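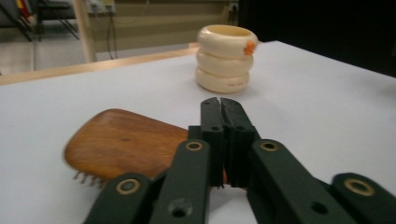

Figure 1. Hand-held gripper with the jaws nearly closed, brass-coloured bushings at the arm pivots; hairbrush and stacked rings on the work surface.

Fiadzo Shared Workshop – Home Robotics Evening Course
Handout 5: Linkage, jaws and first handling trials
Course tutor: Ekua Korletey
Workshop technician: Khôi Trình

5.1 Purpose of this handout

Participants who have completed Handout 4 will have a full set of printed parts for the Dedeck hand-held gripper. The present handout deals with the assembly of the linkage, the alignment of the jaws and the first trials on the table. Wiring and the logging of jaw position are dealt with in February.

5.2 The linkage

Each jaw is carried by an inner and an outer arm. When the arms on one side are of equal length between pivots, and the fixed pivots are spaced to match those on the jaw, the four pivots form a parallelogram and the jaw keeps the same angle throughout its travel. A difference in arm length causes the jaw to rotate as it moves, and the tips then meet before the faces do, or the reverse.

The jaw does not travel in a straight line. It follows an arc, so the tips move slightly forwards or backwards as the gap changes. Participants should bear this in mind when approaching an object that stands close to another.

Bushings are to be pressed in with the small vice and never hammered. The bore in the printed arm should be cleaned with a hand reamer beforehand. A bushing which enters at an angle must be taken out and the arm inspected for cracks; replacement arms may be requested from Khôi Trình. Pivot screws are tightened until side play disappears and then backed off slightly, after which the arm should fall under its own weight.

5.3 Jaw alignment

Close the jaws by hand and look along the slit from above. An even slit is acceptable. A slit which narrows towards the tips usually indicates that the two arms on one side have been exchanged. Open and close the mechanism 14 times and look again before fixing the screws with thread lock. 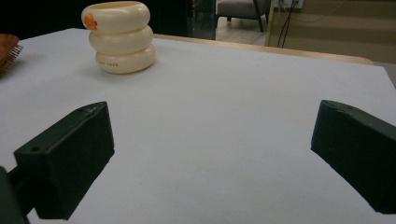

The opening between the fingers should be measured at the tips with the trigger fully released, and the value entered in the build sheet. Measurements taken at the base of the fingers are of little use for comparison, as Lamisi Dogbe's group found last term when two sets of results could not be reconciled.

5.4 Handling trials

Trials are carried out on a plain, pale surface with the objects set well apart. A rounded object and a long, flat one make a suitable pair, the first being a test of how the faces seat on a curve and the second of how well the grip resists turning. For each object:

Approach with the jaws open and level.
Close slowly until both faces touch.
Lift 100 mm, hold for 11 seconds and set down.
Record any slip, tilt or turning in the hand.

A long object should be gripped near its balance point first, and then at one end. The difference between the two results is to be discussed in the written report.

5.5 Submission

Build sheets and trial records should be handed to Bernice Abugri at the workshop desk. Reports are limited to two pages – drawings excluded – and should state which revision of the arms was used.

Reading for the next session: Workshop Notes, section 6, "Springs and return force".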